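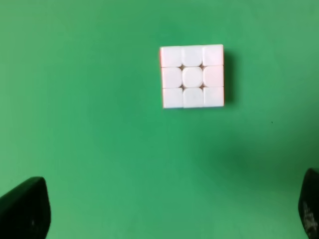 Ecaterina Sima had solved one side of the cube in April and saw no reason to be greedy.

It had come from her uncle Stanciu, along with a clock that ran backward and 300 teaspoons. The lawyer's letter said the cube went to "whichever of my nieces and nephews has the patience." There were two candidates. The other was her cousin Jiltero, who had never finished a sandwich without getting up to look for a better one, so the cube went to her.

She put it on the green table, white side up, and for months that was how visitors saw it.

"You did it," they would say.

"Oh, well," Ecaterina would say, and pour the coffee.

She was not lying. She had done something, and they were welcome to decide what. The trick was to keep them in their chairs. She moved the good cookies to the far end and kept the curtains on that side closed. When the man came from Wustau to read the meter, she gave him a chair and 29 minutes of conversation about drains so he wouldn't wander.
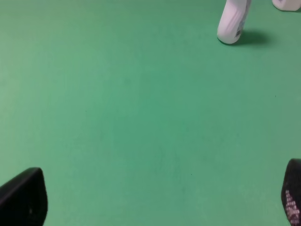 Then Jiltero came to stay on 31st October, with one bag and a cough he described as historic. He ate the cookies. He opened the curtains. He asked what she had done with the old man's cube.

"Finished it," said Ecaterina, who had been saying "Oh, well" for so long that she had lost track of where it ended.

"All of it?"

"It's a cube, Jiltero. How much of it could there be?"

He considered this. Then he went around to the other side of the table, which in all that time no visitor had thought to do, and bent down with his hands on his knees like a man looking under a car.

"There's a yellow one up here," he said. "With the greens."

"That's the light."

"And a blue one."

"That's also the light."
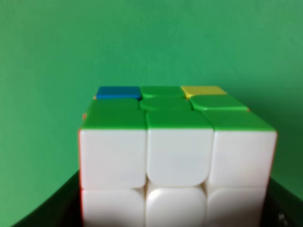 Uncle Stanciu's cube, green side up.

He had turned it over, of course. He was always a toucher of things. They stood and looked at it together while the clock behind them worked its way back toward lunch.

"Seven greens, though," Jiltero said at last. "That's very good. I'd have stopped at the white."

Ecaterina, who had stopped at the white and had no idea how the greens had gotten there, said it had been a difficult summer.

"He couldn't do it either, you know," Jiltero said. "He told me in Imuvham. He used to take it apart with a butter knife and put it back together before company came."

She thought of the 300 teaspoons. She thought, with some bitterness, that he might have left her the knife.

"Are there more cookies?" asked Jiltero.

She went to get them, and on the way back she turned the cube white side up again.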